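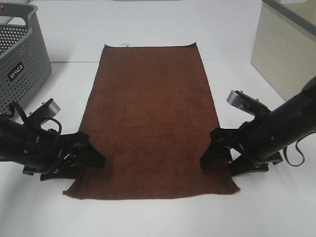
제7장 집안일과 작업장 일, 기계는 어디까지 할 수 있는가

7.1 수건 한 장의 문제

자동차 차체를 용접하는 로봇은 수십 년 전부터 공장에서 쓰였다. 그런데 수건을 개는 로봇을 집에 두고 쓰는 사람은 아직 드물다. 용접이 더 어려운 일처럼 보이지만 기계의 입장에서는 순서가 반대이다. 차체는 매번 같은 자리에 같은 모양으로 들어온다. 수건은 놓을 때마다 모양이 달라진다.

이 장에서는 가정과 소규모 작업장의 일 가운데 현재의 기계가 할 수 있는 것과 할 수 없는 것을 구분한다. 앞 장에서 다룬 강체(단단하여 모양이 변하지 않는 물체)의 파지와 달리, 여기서는 천, 비닐, 전선처럼 모양이 변하는 물체를 주로 다룬다. 이러한 물체를 변형체라고 한다.

강체의 위치와 방향은 여섯 개의 수로 나타낼 수 있다. 변형체에는 그런 짧은 표현이 없다. 천의 한쪽을 들면 나머지 부분은 무게와 마찰에 따라 늘어지고, 접힌 안쪽은 카메라에 보이지 않는다. 따라서 수건 개기는 다음 단계로 나누어 생각하는 것이 보통이다.

가. 더미에서 한 장을 분리한다.
나. 모서리를 찾는다.
다. 두 점을 잡고 평평하게 편다.
라. 접는다.
마. 정해진 자리에 쌓는다.

이 가운데 라와 마는 비교적 잘 된다. 평평하게 펴진 직사각형 수건이라면 양팔로 가장자리를 잡아 반대쪽으로 넘기는 동작을 거의 같은 궤적으로 되풀이할 수 있다. 실패는 가와 나에 몰려 있다. 두 장이 함께 딸려 오거나, 접힌 부분을 모서리로 잘못 판단하는 경우이다. 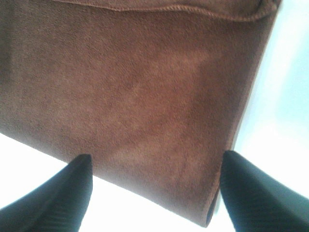

모서리를 잡을 때에는 두 가지 오차가 겹친다. 하나는 위치 오차이다. 손가락이 천의 가장자리에 닿지 못하면 빈 곳을 집고, 너무 깊이 들어가면 천이 뭉친다. 다른 하나는 겹의 오차이다. 말린 모서리를 잡으면 한 겹을 잡았는지 두 겹을 잡았는지 영상만으로 알기 어렵다. 사람은 손끝으로 두께를 느끼고 곧바로 고쳐 잡는다. 촉각 센서가 없는 집게는 들어 올린 뒤에야 잘못을 알게 된다.

7.2 사례: 펨소프 세탁 공장

펨소프(Femthorpe)의 한 임대 세탁 공장은 수건 접기 공정에 양팔 로봇 스쿠탄스(Skutance)를 시험 도입하였다. 담당 기사 노에미 브래니건은 12월 한 달 동안 수건 475장을 한 장씩 펼친 상태로 로봇에 주고 결과를 기록하였다. 사람이 손대지 않고 끝까지 접힌 것은 316장이었다. 한 장에 걸린 시간은 약 10초를 목표로 하였으나, 다시 잡는 동작이 들어가면 이를 크게 넘겼다.

이 결과를 읽을 때에는 시험 조건에 주의해야 한다. 수건은 모두 같은 규격이었고 더미에서 꺼내 펴는 일은 작업자가 맡았다. 즉 앞의 다섯 단계 중 가, 나와 다의 일부는 시험 범위 밖에 있었다. 브래니건의 보고서도 로봇이 접는 동안 작업자가 다른 일을 하기는 어려웠다고 적고 있다. 공장은 이후 투입부를 다시 설계하기로 하고 접기 공정의 인원은 그대로 두었다.

가정의 조건은 이보다 나쁘다. 빨래 바구니에는 양말과 셔츠와 수건이 섞여 있고, 조명과 작업대의 높이도 집마다 다르다. 대신 가정에서는 속도에 대한 요구가 낮다. 밤사이 한 바구니를 처리하면 충분하다고 보는 사용자라면 한 장에 몇 분이 걸려도 받아들일 수 있다.

7.3 이 장의 구성

7.4절에서는 작업의 성공률을 정의하는 방법을 다룬다. 같은 로봇이라도 무엇을 성공으로 세는지에 따라 수치가 크게 달라진다. 7.5절에서는 사람의 시범으로부터 동작을 학습하는 방법을, 7.6절에서는 식기 정리와 부품 포장 작업을 살펴본다. 파지력 계산에 익숙하지 않은 독자는 제4장의 마찰 원뿔 부분을 먼저 복습하기 바란다.

주요 용어: 변형체, 양팔 조작, 다시 잡기, 작업 성공률, 사람 개입 횟수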